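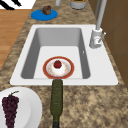 ferrule_9
Friction on the bottle is too low. Ours was the same in July until we stopped using the default contact values. What are you running?

Fumell
Default values for everything, bottle included. This is our club's entry for the Prukbridge student challenge, kitchen task, in Jolturo. The scripted policy manages the fruit well enough. The bottle is the problem. Over 426 runs it failed on the bottle 384 times, nearly always during the lift.

ferrule_9
Then raise the sliding friction and leave the rest alone. Change one thing at a time or you will learn nothing from it.

2 replies · 3 likes

slowservo
Disagree. If the rules are the same as last year, the judges load their own object files, so whatever you set for friction will be overwritten. The fault is in the grasp. Approach from above, close on the neck, and drop the closing speed. A lying cylinder rolls as soon as one finger touches before the others.

ferrule_9
They overwrite mass and geometry. I read the rules as leaving contact parameters to the team.

slowservo
Section 18 says "object properties". I would not bet an entry on that excluding friction.

Fumell
I have written to the organisers about section 18. Meanwhile I tried the neck grasp with the closing speed halved and friction untouched.

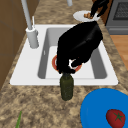 Neck grasp, bottle upright over the front of the sink. Default friction.

1 reply · 7 likes

Engelhardt
Which fingers are carrying the load? With that hand I would log the contact forces per finger before trusting the pose. A grip that high on the bottle will swing if the wrist accelerates.

Fumell
Not logged yet. I will add it tonight and cap the wrist acceleration as a separate test.

ferrule_9
Fair enough on the grasp. I would still test with friction 20 per cent either side of default, whatever the organisers say.

slowservo
No argument there. Fix the random seeds first, though, or the two batches can't be compared.

1,249 views · 11 replies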